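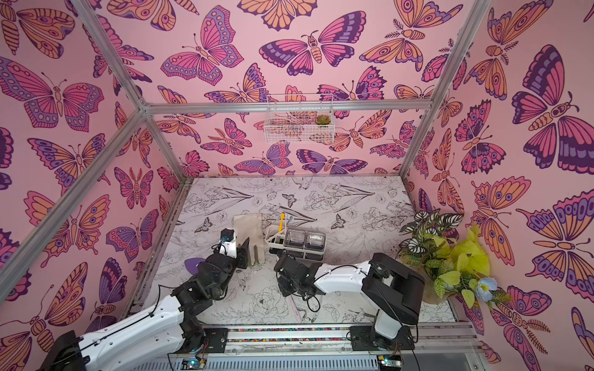
Crossing to Villanueva with a one-day gap

Posted 06/06/2025

The ferry from Sotuscombe to Villanueva takes foot passengers and cars, and the two are sold on separate systems. I had a foot ticket, bought online, and a connecting coach ticket from a different firm. The coach left 18 minutes after the ferry was due in. On paper that works. The port's own notes say foot passengers are off within ten minutes, and the coach stop is on the same side of the road as the terminal.

What the notes leave out is that foot passengers are let off after the first deck of cars has cleared. On my crossing that took most of half an hour, and I came out of the terminal to an empty bay and a printed timetable. The next coach was the following morning.

The coach firm would not move the ticket. Their terms treat a missed departure as a no-show whatever the cause, and the ferry company owes you nothing for a connection it did not sell. Both positions are set out plainly in the small print, which I read that evening in a room above a bakery. The room cost more than the ferry.

If you are doing the same trip, the through ticket from the desk at Sotuscombe is dearer but covers both legs, and the coach is held for it. You cannot buy it online. The desk closes 2 hours before sailing, so an early start is needed for the morning boat.

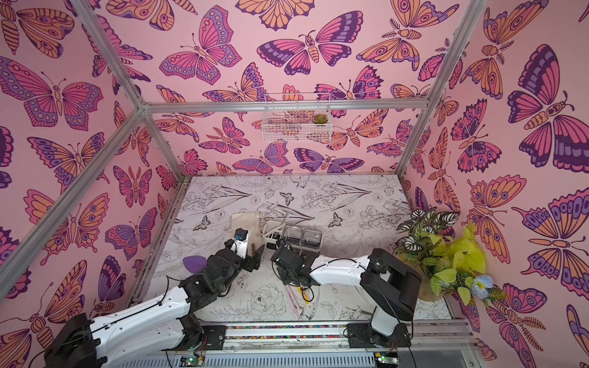

The inland leg

Next morning's coach was on time. Villanueva to Grodthorpe is 122 kilometres, nearly all of it on the old road, with one stop of a quarter of an hour at a filling station. There is a toilet, and the machine for it takes coins only. Seats are numbered on the ticket but not on the coach. People sit where they like, and the driver settles any dispute by pointing.

Luggage goes underneath and you are given a paper tag. Keep it. A man ahead of me at Grodthorpe had lost his and had to wait until every other bag had been claimed before he was given the last one.

The road climbs to a little over 400 metres and comes down again in a series of tight bends. I do not get travel sick as a rule, but I stopped reading for that part. The left side has the view going out and the right side has it coming back. 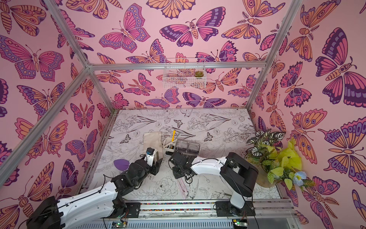

Grodthorpe has two places to stay that can be booked ahead and several that cannot. I used one of the latter on the advice of Demetrius Tillman, who had done this route the other way round and sent me his notes. His prices were out of date by a few years but his directions were good, down to which door to knock on. Breakfast was bread, cheese and very strong tea, served at seven and cleared at eight.

From there I went on to Otham by local bus. Tickets are sold on board, exact money preferred – the driver did have change, but he made it last. The timetable at the stop is the winter one and stays up until July. The summer one is taped inside the window of the post office, facing out, and it adds a late afternoon bus back. I would copy it down before setting off, as there is no phone signal at the Otham end.

Total for the outward trip, with the extra night, was well over what I had set aside. The return I booked at the desk.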